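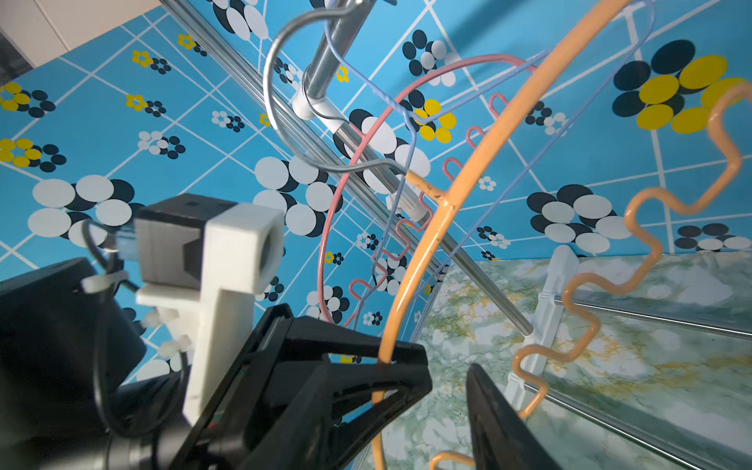
Session 4: Occupiers' liability, or who pays when a visitor gets hurt

Welcome back! Last time we finished the general duty of care, and today we get to put it to work in one of my favourite corners of tort law. Occupiers' liability is full of shops, stairs, swimming pools and badly lit car parks, so you will find examples everywhere you go this week. Please bring your statute book, as we will be reading the wording closely.

All of what follows is the law of England and Wales. Scotland has its own Act and we will leave it alone.

Where the law comes from

Two Acts do most of the work. The Occupiers' Liability Act 1957 covers lawful visitors: customers, guests, people delivering parcels, people with a ticket. The Occupiers' Liability Act 1984 covers everyone else, mainly trespassers. Your first job in any problem question is to decide which kind of person has been hurt, and people do lose marks by rushing this. A customer who walks through a door marked "Staff only" may start the afternoon as a visitor and become a trespasser two steps later (lovely exam material, that).

Who is the occupier?

The Acts don't define the word, so we go to the cases. Read Wheat v E Lacon & Co Ltd [1966] before the seminar. The test is control. You need not own the building, and there can be more than one occupier at once. A landlord who keeps charge of the stairs and the tenant who runs the shop at the top of them may each owe a duty, for different parts of the same building.

The common duty of care

Look at section 2(2) of the 1957 Act. The occupier must take such care as is reasonable in all the circumstances to see that the visitor will be reasonably safe in using the premises for the purposes for which they are invited or permitted to be there. Read it twice! It is the visitor who must be reasonably safe. An occupier can sometimes meet the duty with a rope and a clear sign while the hole in the floor stays exactly where it is.

Two groups get special mention in section 2(3). Occupiers must be prepared for children to be less careful than adults, and they may expect skilled workers to guard against the ordinary risks of their own trade. See Roles v Nathan [1963] for the second — a sad case about two chimney sweeps, and a very clear judgment.

Warnings

A warning only helps the occupier if it was enough to make the visitor reasonably safe. Ask where it was, how plain it was, and whether the visitor had any real choice once they had read it. A small notice behind an open door does very little.

Worked problem

Arusen runs an indoor market hall in Ulthorpe. It hires a firm, Nwankwo, to repair the roof above the café. Rain comes in overnight, and in the morning a customer slips on the wet tiles beside the counter and breaks her wrist. She loses 2,000 pounds in wages and pays 300 pounds for physiotherapy. The café is run by a separate company, Mina, which had put out one yellow sign at the far entrance.

Work through it in this order:

1. Who had control of the floor where she fell? Consider both Arusen and Mina.
2. Was she a lawful visitor at that moment?
3. What would reasonable care have looked like that morning?
4. Did the sign do enough?
5. Can Arusen rely on section 2(4)(b) and point to the independent contractor? Was it reasonable to hire one, and did Arusen take reasonable steps to check the firm was competent and the work properly done?
6. Was she careless herself? If a court put her share of the blame at 50 per cent, her damages would be cut by half under the Law Reform (Contributory Negligence) Act 1945, so her 2,300 pounds of financial loss would come down to 1,150 pounds. Her award for the injury itself would be reduced in the same way.

Don't worry about reaching the "right" answer on point 5. There are good arguments both ways, and I would love to hear some bold ones.

Time limits

A claim for personal injury must normally be started within three years of the accident, or of the date the injured person knew enough to bring it, if later. For a child, the clock starts at eighteen. We come back to limitation properly in December.

For the seminar

Write up the Arusen problem in no more than 5 paragraphs — short ones, please — and bring a printed copy. Read Tomlinson v Congleton Borough Council [2003] as well. It deals with the 1984 Act and a young man who dived into a shallow lake, and it is a terrific read on how far the law should protect adults from risks they choose to take.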